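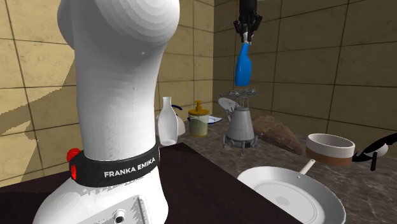 Hellarell Kitchen Robotics — Equipment Planning Team

We're looking for someone patient and practical to help us plan what we buy next year. Most of our kitchen work still runs in simulation, with the arm picking up spray bottles over a marble-patterned counter, and before we spend real money we'd love a planner to sit down with us and work out arms, grippers, mounts, spares and the dull but necessary cables.

It's a part-time post, 8 hours a week from July, and you can do a good share of it from home. You'll gather quotes, keep the budget sheet tidy and talk often with Natsumi Hirano, who leads the team and is always glad to explain things twice. There's 1,300 dollars set aside for short courses and visits to suppliers — please do use it!

A robotics degree isn't needed. If you've ever bought equipment for a lab, a workshop or a busy kitchen, write us a page about it and send it to Natsumi, care of the Wela office.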